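Skelldale (fan fiction series)

Skelldale is a long-running series of fan-written stories set in the world of the sword-and-magic game Boros. It was begun by Evangelia Gavalas, who posted the first chapter one May under the plain title "The Road Past the Mill," and it grew, rather to her surprise, into 71 chapters spread over seven story arcs.

The series follows Calix, a minor guard captain who has all of 11 lines in the game itself. Gavalas gives him a home town, a bad knee, a long-lost sister and a rival named Pruvex, who carries a blade that can borrow the strength of whoever last held it. Much of the early story is taken up with the two of them arguing – over supper, over maps, and once through a locked door for an entire chapter – and readers who came for the duels often stayed for the talk.
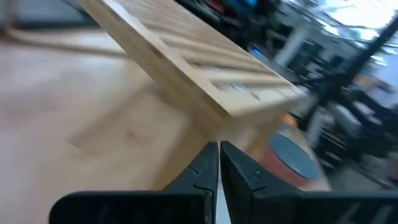
Dorrie wrote under chapter 24 that she had never cared one bit for Calix in the game and now couldn't play the gatehouse level without feeling sorry for him. Other readers were less kind about the same chapter, where Pruvex gives up his sword and then, a few pages later, seems to have it again. Gavalas added a short scene to mend the slip, and most readers now know only the mended version.

The middle arcs are slower and a good deal sadder. Calix loses his post, spends a winter on his sister's farm, and hardly lifts a weapon at all. Fans still go back and forth on whether the farm chapters are the heart of the series or a very long pause in it, and there is something to be said for both sides. 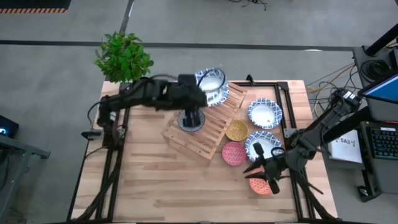

Skelldale Gatehouse, May

Each chapter of the last arc opens with a place and a month like this one, set down as if Calix were keeping a diary, although the story itself stays in the third person. The gatehouse chapter brings him back to his old post, where Pruvex is waiting with the borrowed blade and an apology he has clearly practiced. They do fight, in the end, but only briefly, and the sister has the last word.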